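Bin picking cell, shared shop
Wednesday, evening session

Carried on from Eun-seong's notes. The cable dress was the main job tonight. With the old routing the yellow cable went tight whenever the wrist turned past the tool change angle, and twice last week the controller stopped on a joint 5 torque warning that I think was only the cable pulling. Took all the ties off and started again from the base.

The run now goes over the top of the big joint with a slack loop under the wrist and back up to the fitting. Black bundle follows the same loop. Hook and loop straps for now, zip ties once we are happy with it. Jogged joint 5 end to end at 20 percent and the loop stayed clear of the gripper. Have not tried it at full speed.

Air next. One of the green push-in fittings was hissing. Cut the tube back square, pushed it in again, hiss gone. Yaryna says the tube cutter in the drawer is dull and I agree. Used a new blade.

Then the bin. It used to creep toward the arm every time the fingers touched the wall, which threw off the taught corners. Put a spring clamp on the upper left edge and re-taught all four corners. Bin frame saved as bin_b, old one kept as bin_a. Do not delete bin_a until Vsevolod has moved his program over.
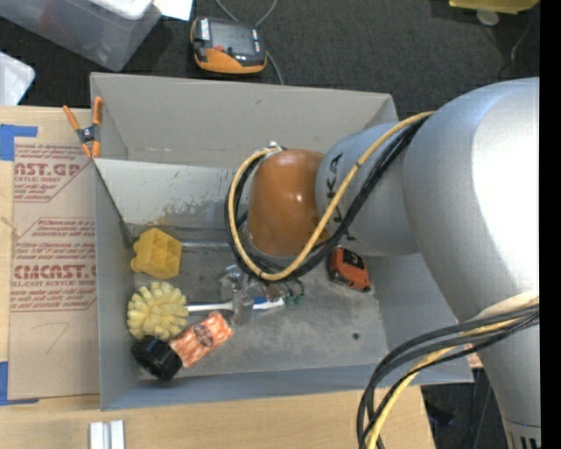
Gripper down in the bin over the brush handle. Tape measure, packet and yellow block also in.

Pick attempts after the re-teach, brush only, handle grasp: 20 tries, 13 good. The 7 misses were nearly all the same thing, fingers closing too high and sliding off the handle. Dropped the approach height 9 mm and stopped there for the night, so that number is untested.

Tape measure is next on the list. Ivan wants to take it from the sides, I would go for the short ends. We can try both. The packet will need a lighter close than the rest and we only have the one pressure setting until the second regulator is fitted.

Side note on the acrylic: the sheet on the bench still has its protective paper on. Please leave the paper on until it is cut. It is for the guard, and the last sheet got scratched before it ever reached the saw.

To do
- full speed test of joint 5 with the new loop, hand on the stop
- repeat the brush picks at the lower approach
- label both ends of the yellow cable
- second regulator (Rehema is ordering)
- back up the controller before anyone touches the tool frame

Left the arm parked high, air off at the wall, controller off. Key is in the usual place.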